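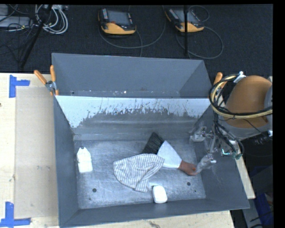
April, late, kettle on

Day 11 of the new cleaning regime, and I remain unconvinced.

The idea, as laid out in the Honura booklet I was daft enough to pay for, is that a house gets dirty because its cleaning things live all over it. Cloth under one sink, brush behind the back door, soap wherever it was last dropped. Put the lot in one place, says the booklet, and you will clean little and often and feel lighter in yourself. I have had everything in the one place for a week and a half. I feel the same weight.

The place is the big grey metal bin, up on the table. It came from the Pustau clearance and I liked it because it looked as if it had already done a lifetime of work. The floor of it is scratched all over and the pale stuff on the sloping part has worn off in streaks, right down to the metal. My sister-in-law would have painted it. I don't see the point of painting a thing whose job is to be scraped.

So what have I got in there, after all that reading? A brush, a striped cloth, a white bottle, a small white bar. That's the kit. The booklet wants 60 items in a "complete care station", and I'd love to meet the person who owns 60 things for cleaning and still has room in the house for any dirt.

The brush I'll defend. Black bristles, reddish-brown handle, good and wide. The handle is short, so my knuckles get what the bristles miss, but I did the back step with it this morning and the step looked like a step again. I don't need a philosophy for that. I need a brush.

The cloth is another matter. White with thin grey stripes, and according to the booklet it should be folded in thirds, stripes running the long way, edge towards you. Mine is in a heap on the floor of the bin with one corner up against the brush. I did fold it the first two evenings. It made no difference at all to how it wiped, and I can't believe a worktop knows how its cloth spent the night.

The bottle has no label I can read, which the booklet is all for. Decant everything, it says, labels are noise. Well, labels are also how you tell what you're about to squirt on the hob. I know what's in this one today. Will I know in June? I have a roll of tape in the drawer and I'm going to write on a bit of it tomorrow, noise or no noise.

And the back compartment is still empty. It's meant for "things in waiting". I've tried to think what I own that's waiting. I thought of moving the dusters in, then thought of having to lift them out again every Thursday-ish and left them on their hook.

Read the Ayala forum for a bit after tea, where they're all on the same regime, and one woman there claims to have saved 3000 steps a day by keeping her things together. Steps to where? My kitchen is four strides across. If I walked to the soap and back all morning I doubt I'd manage it. Someone else was pushing Zusometti powder for metal bins, to bring the shine back. It shines plenty in the scratched bits. Didn't reply.

I'll give it until the end of the month, mostly on account of the money. I will admit that when I spilt the gravy I went straight to the bin and didn't have to hunt, so there's that. Against it, the bin takes up most of the table and I ate my supper off my knees.

To do: tape for bottle. Wash striped cloth. Ring about the gutter. Find out if Honura do refunds.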